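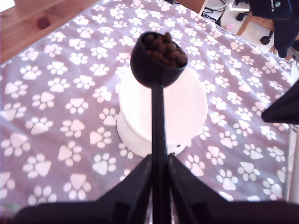
Hello again from the pet corner of the newsletter! A few of you wrote after my last item to ask how I feed Iva now that she has turned seven and gotten choosy, so I'm giving the whole of my February 2018 space to dry food and where to keep it. Dogs next time, I promise (Ekrem Altıntaş has been after me for a piece on leashes and I do owe him one).

First, the scoop. For years I poured straight from the bag and called it a portion, and then our vet put Iva on the scale and gave me a look. Now she gets 60 grams a day, split between morning and evening. I weighed it out on the kitchen scale, looked at how high it came in my scoop, and that's been my measure ever since. Level it off, though! A heaped scoop and a level one are very different dinners, and a cat will never tell you that you've overdone it.

Then there's the bowl. I switched to one that stands up on a base and Iva took to it right away, less pushing food onto the floor and less of that gulping she used to do. It goes on her paw-print fleece, which I can shake out over the balcony and throw in the wash with everything else. I used to have a rubber mat and it was forever sticky underneath, so good riddance.

For the food we're using up, I like a plain glass dish, the rectangular kind you'd put leftovers in. I can see how much is left, it doesn't hold on to that fishy smell the way my old plastic tub did, and it's easy to scoop from.

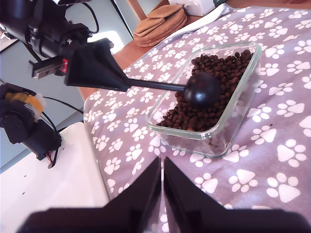

Kibble in the glass dish, with the black ladle for serving.

I fill it for three days at a time and wash it before the next fill. Hot water, dish soap, and then let it dry all the way (overnight if you can stand to wait), as one damp corner will turn the bottom layer to mush. I learned that one with a new bag of Dremach chicken, and I'm still a little sore over it. 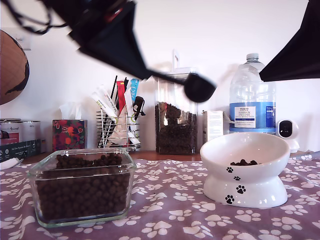 Bigger amounts need something with more room, and that means finding a spot out of the sun and away from the stove. I'd keep it somewhere you pass every day, or you'll run out without noticing. A tall glass jar suits me fine, and it can share space with ordinary household stuff like a box of tissues or a wire basket of packets. Just cut the label off the bag and keep it, so you still have the date and the feeding chart once the bag is gone.

If you're hunting for jars, Kandetti on the corner by the Işık pharmacy has the tall ones for 19 lira until the end of March. Take your own bag, they've stopped giving them out. And do write and tell me what your cats are eating off of, I read every note and so does Iva, or she sits on them anyway.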